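Evaluation of the Skurine Gripper Kit for Sorting Small Mixed Parts

Student project report
Author: Hermine Brunner
Supervisor: Ferdinand Koller
Oct 22, 2025

1. Purpose

The Stindanora lab course needs a gripper that students can mount, wire and program within one lab session. The Skurine kit, sold by Skerkano, is offered for this use. The goal of the project was to find out whether the kit can be used as delivered for sorting small flat parts, and which steps in the manual need extra notes for later groups.

2. Kit contents and setup

The kit contains two fingers with mounting blocks, a drive unit, a wrist camera, a cable set and a license for the Wuyts control software. Assembly followed the printed manual. Step 14 gives the wrong screw length for the finger brackets; the correct length is listed in the parts table at the back. The camera cable has to be routed before the wrist cover is closed. The manual mentions this only after the cover step, so the cover was removed and refitted once.

Wuyts was installed on the lab computer in September. The first calibration stopped with a timeout error. After the serial speed was set by hand in the configuration file, calibration finished normally. Saved positions are kept in a plain text file, which made it easy to copy them between accounts.

3. Test method

Parts were placed by hand on a bare tabletop, with no tray or fixture. Mixed shapes were chosen on purpose, since the sales sheet shows only cubes and cylinders. Before each attempt the arm was moved to a fixed viewing position with the fingers open. The operator then selected a target in the camera window and started the pick routine. The 2000 series firmware was used throughout and was not updated during the project. 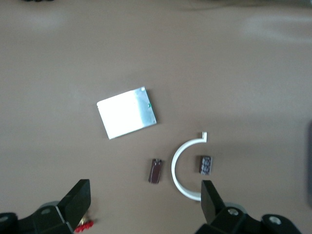 Figure 1. Wrist camera view with open fingers. On the table: white plate, C-shaped plastic piece and two small rectangular components.

The layout in Figure 1 is difficult for the software in two respects. The plate reflects strongly on its left side, and the edge finder needs a clear change in brightness between part and table. In addition, one of the small components lies inside the opening of the curved piece. A grasp on that component has to be planned so that neither finger lands on the curve. Wuyts has no setting for keep-out areas, so the approach angle must be entered manually.

4. Observations

Finger alignment held between sessions and did not need adjustment. The fingertips are wedge-shaped, which helps when parts lie close together, but a thin flat plate gives them very little edge to grip. For such parts a suction tool would be the better choice. Skerkano lists one as an accessory; it was not available for this project.

Exposure can be changed only in the settings menu, and the live view closes while the menu is open. This slows down work with shiny parts. The log file records finger position and motor current but does not store the camera picture. Error 3615 is missing from the manual. In our setup it appeared when the drive unit was powered on before the computer.

5. Assessment

The Skurine kit is suitable for the course if the exercises are limited to parts with some height. The mechanical parts are well made and the software is adequate for single picks. A corrected assembly sheet and a note on the power-on order should be handed out with the kit. Matte parts are recommended for the first exercise.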